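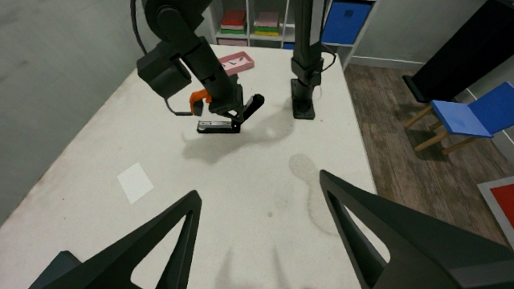 Figure 2. Rendered view of a tabletop, with gripper fingers in the foreground and a black robotic arm.

3.2 Annotation of vocal entry and first chorus

The corpus contains 114 debut singles by solo singers, all released through small labels and available on the Jullum streaming service in October. Tracks by groups were left out, as were remixes and live versions. Where a single had been issued in both a radio and an album form, the radio form was used. Duda Records supplied uncompressed masters for 12 of the tracks; the remainder were taken from the service at its highest available bit rate. A comparison of the two sources for the Duda tracks showed no difference in onset times larger than the analysis window, and the sources are treated as equivalent from this point on.

Two events were marked in each track. Vocal entry was defined as the start of the first sung or spoken word by the lead singer. Breaths, hummed pick-ups and sampled voices were not counted, although they were logged separately in a comments field. First chorus was defined as the first downbeat of the section that carries the title phrase. This definition fails for songs in which the title is never sung, and in those cases the annotators used the first section to return later with the same words and the same melody. If no section met either condition the track was coded as having no chorus and was dropped from the chorus analysis, but kept in the analysis of vocal entry.

Marking was carried out in Grilo by Buppha Meesuk and Gladys Nina, working apart and without sight of each other's files. Both annotators wore closed headphones and could replay a passage as often as they wished. The waveform display was switched off on the first pass, so that the marks reflected what was heard, and switched on for the second pass, when small corrections were allowed.

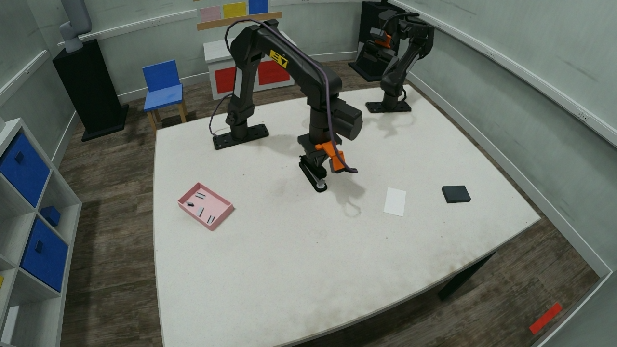 Disagreement over vocal entry was rare and came mostly from songs that open with wordless singing. Disagreement over the first chorus was more common. In several tracks a short pre-chorus already contains part of the title phrase, and one annotator tended to mark its downbeat while the other waited for the full line. These tracks were discussed in a joint session in Clestham, after which the full line was adopted as the rule and the affected tracks were marked again from the start.

Tempo was recorded as the median of the beat intervals over the whole track, excluding any free introduction. Half-time and double-time readings were settled by reference to the snare pattern or, where there was no drum part, by the rate of chord change. One ballad kept two plausible readings – the slower was used. A further track, marked at 117 beats per minute in the verse, moves to a slower tempo at the bridge and does not return; its median is still reported, with a flag in the data table.

Time to vocal entry is given both in seconds and in bars. The second measure is preferred in Section 4, where songs of different tempo are compared directly.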